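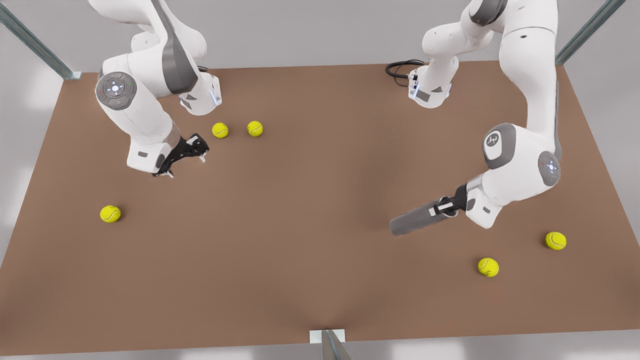

Wie bereite ich mich auf eine Blutentnahme zur Bestimmung des Ferritinwerts vor?
Vereinbaren Sie einen Termin am Vormittag und teilen Sie der Praxis vorab mit, welche Eisenpräparate Sie einnehmen.

Startseite | Ratgeber | Labor | Termine | Kontakt

Lesezeit: 2 Minuten

Vor dem Termin
Setzen Sie verordnete Medikamente nicht eigenmächtig ab. Ob ein Eisenpräparat pausiert werden soll, entscheidet die behandelnde Praxis. Bei einem akuten Infekt ist eine Verschiebung zu erwägen, da Entzündungen den Ferritinwert erhöhen können. Wasser darf getrunken werden. Ob Sie nüchtern erscheinen müssen, richtet sich nach den übrigen angeforderten Werten.

Am Tag der Entnahme
Melden Sie sich 10 Minuten vor dem Termin im Labor Udach an. Mitzubringen sind die Versichertenkarte, der Überweisungsschein und ein aktueller Medikationsplan. Wer bei Blutentnahmen zu Kreislaufbeschwerden neigt, wird im Liegen versorgt; ein Hinweis bei der Anmeldung genügt.

Nach der Entnahme
Drücken Sie den Tupfer einige Minuten fest auf die Einstichstelle und lassen Sie den Arm dabei gestreckt. Der Befund geht der überweisenden Praxis zu.

Fachliche Durchsicht: Charalambos Moschos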